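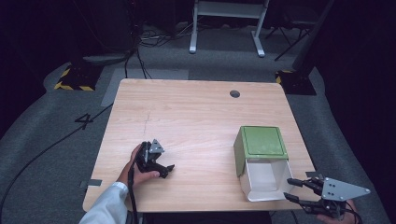

One early reader wrote in to say that a table is a table, and that a whole repo of notes on tabletops and the boxes that sit on them sounded like a lot of fuss over furniture. The same message went on to ask, two paragraphs later, whether we had anything on grommet holes. We do! See `fittings/`.

# jundberg-tabletops

Jundberg is a set of plain-language notes on work tables with light wood tops, and on the small boxes people open, fill and close on them. It began as a single text file about the Stendance table and grew from there. There are 171 notes in it now, and we're still finding things we want to write down (grain is a very deep hole to fall into, be warned).

If you're setting up a packing table, choosing a top for a shared room, or trying to describe a wood surface to someone over the phone, you should find something useful.

## What's in the folder

- `tops/` has notes on surface color, grain direction, and how a top behaves under ceiling lights
- `fittings/` covers cable holes, corners and edges
- `boxes/` holds notes on small boxes and lids, 11 kinds so far
- `words.md` is our word list, and the file we argue over most
- `changes.md` is what it sounds like

Every note is a short text file with the same few fields at the top, then as much free writing as the author felt like. Some are two lines long. The one on rounded corners goes on for pages and we love it.

## Fields

| Field | What goes in it |
|---|---|
| `item` | table, lid, box, mat, hole, edge |
| `color` | everyday words only: pale tan, blond, cream, light gray |
| `grain` | which way it runs, as seen by the person at the table |
| `finish` | matte, satin or shiny |
| `marks` | tape, pencil lines, scuffs, anything stuck on |
| `open_or_closed` | boxes only |
| `notes` | free text |

The `marks` field started as an afterthought and became the best part of the collection. A thin line on a pale top could be pencil or it could be a scuff, and until you rub it with a thumb you can't tell. Please write "pencil or scuff" in that case. We'd much prefer an unsure note to a confident wrong one.

## Tops

Light tops are lovely to work on. A dark lid or a green one stands out right away, and you can find a dropped screw without getting down on your knees. They also show every speck, so a quick wipe before you start goes a long way.

Grain is where the fun is. On a pale blond top you may get straight, quiet lines on one side and then a big arched figure where the lines curve over each other like the doorway of an old church. Woodworkers call it cathedral grain, and so do we. Farther along, the same lines bunch up and go wavy, and where the light lands on them the whole band can look close to white.

Two people at opposite sides of one table will describe it differently, and both will be right. So put down where you were standing!

We write "maple-like" when a surface looks like maple and there's no label underneath to settle it.

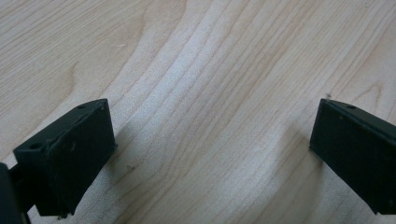
## Boxes and lids

The Grodeck notes are the oldest in `boxes/`. They deal with square boxes that have a separate lid and a front flap, and they're full of small, useful things:

- With the front flap folded down flat on the table, you can reach the inside without lifting the lid off.
- A lid with a raised border is easy to find by touch. Run a finger along the edge and you'll know if it's on straight.
- If the lid hangs out over the front, nudge it back before you bring the flap up, or the two will fight each other.
- White insides are great for checking that a box is empty. Dark insides need a lamp.

Note 80 is a long one on flaps that won't stay down. Try folding the crease back once past flat. If that fails, a bit of tape is fine, and gray tape comes up cleaner than clear tape in our experience.

## Room and floor

We keep a little on what's around the table, too. Gray carpet is quiet and kind to dropped lids, but it grabs at cables, so leave slack and keep it away from where feet go. Numbers marked on the floor beside each table help a great deal when several people share a room and somebody calls out "put it on four."

## Known gaps

- Very little on dark wood.
- Nothing on glass tops at all.
- The Marulanda notes (benches, mostly) use an older word list. About half are converted.
- Version 3 of `words.md` dropped "honey" as a color. Older notes may still have it, and some of us miss it.

## Adding a note

Copy `blank.txt`, fill in what you know, leave the rest empty, and send it over. Spelling can be fixed later. Notes that come in before the end of May go into the next release.
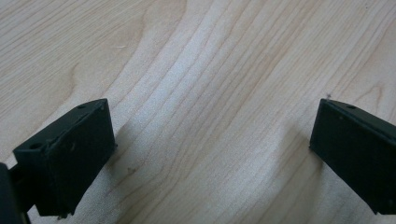 *Light tabletop, maple-like grain running on the diagonal.*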